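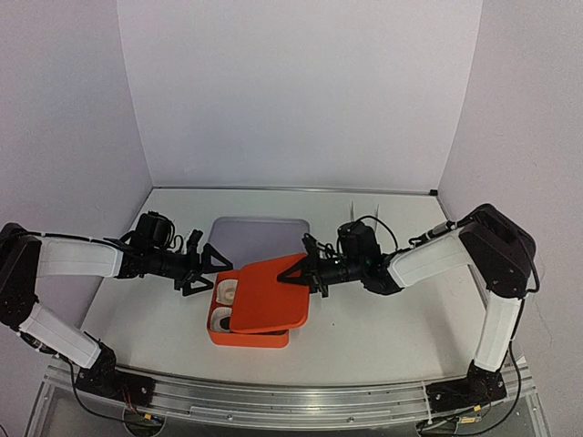

Should a small lab pay for better grippers before it pays for a better controller? In most cases it should buy the grippers first, and it should buy them in pairs.

I know this is against the usual advice. At the Barrera workshop in May, almost every talk was on control, and the fingers were mentioned on one slide, near the end, together with the power supply. I sat there and thought of our own months with Flamadano, our two-arm bench, and of how many evenings we gave to tuning when the trouble was in the last few centimeters of the machine.

Our test task is closing a lunch box. People smile when I say it, but I ask them to try it with two pliers. The lid is a flat panel with a shallow rim. If one hand holds it by the right edge, the left side goes where it wants. The other hand must come in with open fingers, find the box or the lid, and not touch the food in the liners. A child does this without looking. For two arms it is a very honest exam.

We compared two sets of fingers, the Drultia and the Plulcombe. The Drultia closes harder and has the better data sheet. The Plulcombe has a long, thin tip and gives a little when it meets a rim. We ran 400 trials with the same controller and the same camera, and I will say only what I am ready to defend: with the Plulcombe tips we changed the control settings 2 times, and with the others we changed them 11 times and still were not content. A strong grip on a lid edge turns every small error of the wrist into a large error at the far corner. A soft tip forgives part of it.

My colleagues in control have an answer to this. They say that a good controller would feel the error and correct it, and that I am buying hardware to hide weak software. There is some truth in it. I have hidden weak software before, and I paid for it later. But I do not see why the software must carry a load which a cheaper piece of plastic can carry -- and carry at every cycle, with no delay.

The camera is a different matter, and here I changed my mind. I used to want one on each wrist. Now I would begin with one fixed view of the whole table and add the others when a task asks for them. The wrist already has enough cables.

So my request to people who write budgets is modest. Put the fingers on their own line, with money for a second kind, and let the team try both on a dull household object before anyone orders a new controller.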